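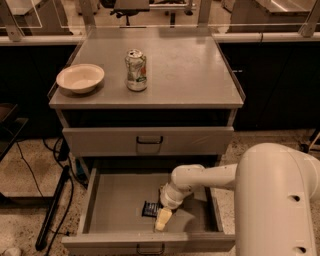
One reader of the earlier storage page wrote in to say that the bottom drawer of her metal cabinet had become the place where snacks went to be forgotten, and asked whether it was worth lining it or if she should just give up and use the top one. Either drawer will do. A bare metal drawer is fine for wrapped food as long as it is clean, runs properly and doesn't get overfilled.

The steps below suit a two-drawer steel cabinet with a flat top, the kind sold for offices and now found in plenty of kitchens and garages. Allow 40 minutes, plus drying time.

What you need

A bucket of warm water
Dish soap
Two cloths, one for washing and one for drying
A vacuum with a narrow nozzle
A dry silicone spray for the runners
A non-slip liner, cut to size (optional)

Step 1. Empty one drawer at a time

Most of these cabinets are only stable with one drawer open. Pull the lower one right out to its stop and take everything out. Check dates as you go. Anything with a torn wrapper goes in the bin.

Step 2. Vacuum, then wash

Run the nozzle along the corners first, then behind the front lip, where crumbs collect. Wipe the floor and side walls with soapy water, then go over them with plain water. Don't tip water into the drawer. It gets into the seams and you'll have rust by March.

Dry it with the second cloth and leave it open for 40 minutes before anything goes back.

Step 3. Check the runners

Slide the drawer in and out a few times. If it grates, wipe the runners and give them a light spray. I use Dorkex because the hardware store here stocks it, but any dry silicone will do. Keep it off the drawer floor. If the drawer drops at the front when it's open, a runner is bent and cleaning won't fix it.

Step 4. Line it, or don't

A liner stops small packets sliding to the back every time the drawer is shut. Mine is a Flolance roll, 40 cm wide, trimmed with kitchen scissors. Leave a small gap at the edges so it doesn't ride up. If you skip the liner, a shallow tray does nearly the same job.

Step 5. Put things back

Bars and other flat packets lie in a single layer at the front, where you can read the labels from above. Larger bags go behind. Chocolate is fine in a metal drawer for most of the year, but not beside an oven or in a garage in summer – move it to the pantry.

Cans are better upright in a cupboard. They roll in a drawer, and full ones are heavy. Bowls can go in the upper drawer if it's deep enough to close without scraping. Measure the bowl first.

Step 6. The top

Wipe it last. Scuffs in the paint often lift with a damp cloth and a bit of baking soda, though real scratches won't. Try a corner first. Keep the top for things in use that day, and clear it at night.

After that, a quick wipe of each drawer once a month is enough.

Updated 29/01/2022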